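I drove out to the Altanbridge open day expecting to be sold something, and in fairness they did try. The invitation promised "the future of the household wash." The household wash, in my experience, has a past and a present and they look the same – a pile, a basket, and somebody who would like to be sitting down.

The day was put on by Lelard, who do linen service for small hotels and lately want a piece of the home market too. The site is a former bottling hall off the county road. Parking was fine. The coffee was weak. Sixteen of us had signed up for the morning slot, and we were walked through in one group, which meant that whoever stood at the back heard every second sentence. I stood at the back.

First stop was sorting. Lelard sorts by color and weight, then by customer, and the guide made this sound like a discovery. My grandmother sorted by color and weight. What I wanted to know was how often a piece goes home to the wrong house, and the answer was "rarely." I asked if rarely had a number. It did not, or not one they had with them.

Then the washing floor, which was loud and warm and the best part of the visit. The big drums are made by Symonenko and they are serious pieces of equipment. A sign on the wall said 2122 pounds of linen had gone through the day before. I believe it. The floor was clean, the drains were clean, and the people working there looked as though they had done the job for years and didn't need us in the way. If the tour had ended there I would have come home happy.

Folding was next, and folding is where my doubts start. The claim is that folding is the hard part of laundry, and I agree with that. Anybody can fold a towel. Long pieces are another matter, because one end lies down nicely while the other bunches up, and by the time you have fixed the second end the first has shifted.
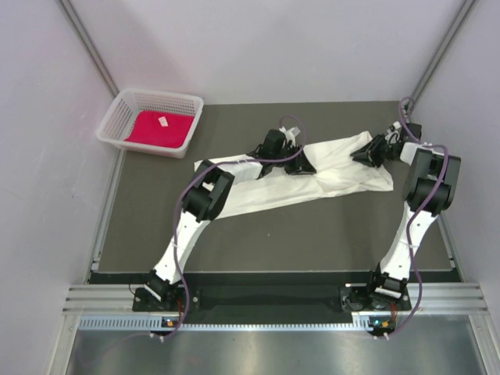 I have the same trouble at home with table runners, and I have never found a trick that works twice. The Lelard leaflet has a trick. You flatten from the middle outward, square the corners, and only then make the first fold. I tried it that evening on a runner that had been in the dryer too long. It took me longer than my usual way and looked slightly better, and then I put it in the drawer, where it got squashed by the others.

The leaflet also has a page on baskets. They favor plastic with holes over wicker, and on this I have no quarrel with them. Wicker snags. They say a folded piece should lie flat on the bottom and not be stood on edge, and they are firm about it. I have stood mine on edge for years with no ill effects that I could name.

Last came the prices. The home plan they call Flardale is $152 a month for one bag a week, collected and returned. A full year paid ahead is $1075, and they wanted us to notice the gap. I did notice it. I also noticed that a discount that large makes the monthly price look like it was put there to be ignored. Extra for stains, extra for silk, extra for anything wider than a double bed. The woman next to me had a king size and put her pen away.

There was a table of finished work by the exit, with sheets and pillowcases in stacks, and I will say that the stacks were very good. I picked up the top pillowcase. Good edges, no shine from the iron. Whether a Flardale bag comes back looking like the stack on the exit table is a question I can't answer from one morning.

They run another open day in November. Bring your own coffee, and stand near the front. The leaflets are free and the page on drying wool is worth having, though the print is small.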